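Stisovar Darts League
Progress report to the Famora Community Sport Fund
Wednesday, August 29, 2018
Prepared by Kyung-hwa Yeom, league secretary

Period covered

The report covers the league's work from the start of the grant in January to the end of the winter season. It follows the headings in the funding agreement. The budget sheet and bank statements were sent separately.

Competition

The winter season finished on schedule. All fixtures in the top division were played. In the second division one match between Clorar and the Railway B side was not played because Clorar could not field a full team on either of the dates offered. It was recorded as a forfeit under rule 14 and did not affect promotion.

The Lý Shield, our mixed doubles knockout, went ahead for the first time since the old venue closed. The final went to a deciding leg and was won on double eight. We had trouble finding markers for the early rounds and players ended up chalking each other's matches, as they do on league nights. For next year we want a marker on every board from the quarter-finals on.

The singles ladder started late. It was meant to open in the first week of the season but the website form kept dropping entries and we went back to a paper sheet behind the bar. Entries picked up once the paper sheet was in place. Players can challenge up to 2 places above them, and most challenges are now being played within the fortnight allowed.

Juniors

The junior program runs on Saturday mornings during school term. Sessions are an hour and a half. The first half is throwing practice and the second is short games, mainly round the clock and 301 with a straight start. Checkout arithmetic is taught from a wall chart and the older ones no longer need it for anything under 80.

Junior membership is $225 for the year, which includes a shirt and a set of steel-tip darts. Several parents told us this was too much to pay at once. From next term it can be paid by the term, and we have kept back $1,000 of the grant to cover fees for families who ask. Requests go to the secretary and are not discussed at meetings.

Two of our juniors were picked for the regional trials. Neither made the final squad, though both were asked back to the development day in spring.

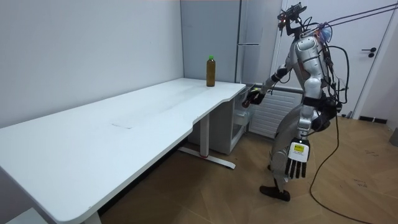
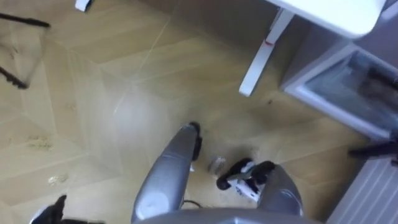

Both pictures: on the floor, winter 2018.

Equipment and venue

The grant paid for new boards, surrounds and LED ring lights for the main playing area. The old spotlights threw a double shadow on the bottom half of the board and visiting teams had complained about it for years. The new lights were fitted by a licensed electrician and the certificate is with the venue.

Oche height and distance were measured again after the surrounds went in. One board was hanging slightly low and has been rehung. The raised timber oche on the far lane has a split at one end and will be replaced over the break. This was not in the original budget and will be paid for from raffle money.

We have not bought the electronic scoring tablets listed in the application. The supplier changed the model and the replacement needs a paid subscription for each board. We ask the Fund's permission to move that line to travel costs for away fixtures. Some of our teams drive more than 200 kilometres for a return match, and fuel is the reason most often given when a team drops out.

Training for officials

A referees and callers course was held over two evenings. It dealt with match rules, bounce-outs, disputed scores and how to keep a match moving when the players will not. Those who passed are on the roster for next season. We would like to run a second course before the finals as the current roster is thin on Thursday nights.

Problems

Late results are still the main one. Captains are supposed to send the card in by noon the day after the match. Many do not, and the ladder has been wrong on more than one Friday as a result. A one-point penalty for repeat offenders will be put to the captains' meeting.

The women's singles did not run. Interest was good at the start but the night we had chosen clashed with netball. It has been moved to Sundays for the summer.

Next period

The summer season draw will be done once team nominations close. The replacement oche should be in before the first round. Junior sessions start again in the first week of term. A request to vary the scoring equipment line is attached on the Fund's own form, and we would appreciate an answer before away fixtures are confirmed.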